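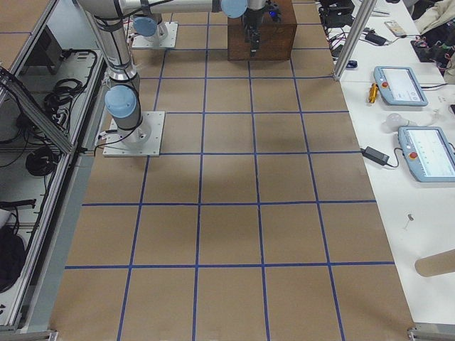
About the Clonard School of Tile and Mosaic

Courses > The School > About Us

Clonard is a small school for people who want to learn to set tile and to make mosaic by hand. We teach in the former dye works on Garka Street, on the ground floor, with the entrance from the yard. Most of our students are adults with another profession. A few come to us already working in construction and wish to do finer work.

The school was opened by Győző Dudás, who learned to set floors from his uncle and later worked many years on kitchens, stairwells and one very long hotel corridor. He gave the first course to four students. There was not yet heating, and the adhesive took until the next afternoon to become hard. Two of these students have now their own firms and still buy their trowels together with us, so that the price is better for everybody.

What we teach

The basic course is called Straight Lines and it continues for ten evenings. In it you learn to check a wall and a floor, to find the center of a room, to plan where the cut pieces will fall, and to cut without breaking more than you keep. We are strict with the planning. A student does not open the bucket of adhesive before the layout was seen by a teacher, and this is also valid for students who have tiled at home before.

After the basic course it is possible to choose between floors and mosaic. The floor course is taught by Győző and by Tanner Dhillon, who came to us from bathroom renovation and knows all that can go wrong with a shower drain. The mosaic course is taught by Evangelia Vrettos. She works mainly in the indirect method, in which the small pieces are glued with the face down on paper and the whole drawing is made in reverse. In the first week this confuses almost everyone. Please bring a small mirror!

In layout we use squares at each level. A drawing is enlarged from paper to the floor square by square, and a floor that is not truly rectangular shows it to you at once when the squares do not close.
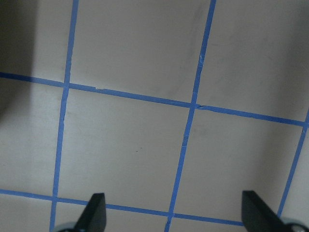

Squares marked with blue tape.

Our largest work until today is the entrance floor of the Wistmont public baths, which was made by students of both courses during two winters. The border has 639 hand-cut leaves, all in the same three greens, and the fish in the middle were drawn by Evangelia. You can visit it without a ticket, as it lies before the cashier.

Practical matters

Evening courses start at 6:30 p.m. and begin new in September and in February. The groups have not more than ten people. We lend the tools and the knee pads, and you should bring closed shoes and clothes which you do not love. The material is included in the fee for the basic course. For mosaic you pay the glass by weight, and the box with remainders under the stairs is free for all students.

We keep some 100 sample boards from old factories, many of them given to us by families who were emptying a workshop. They can be looked at by anyone who asks before. If you have a broken historic tile and search for a similar one, send a photo with a ruler beside it to Beatriz Mendes at the office, and she will compare it with the boards. The answer can take two weeks, in summer more.

Brisa Cervantes is responsible for registration and for the waiting list. She prefers the telephone in the morning. If the mosaic course is full, let your name be written down anyway, as places often become free shortly before the start.

Last updated: September

Would you like to receive our course dates by email? Subscribe to the newsletter. We send it twice a year.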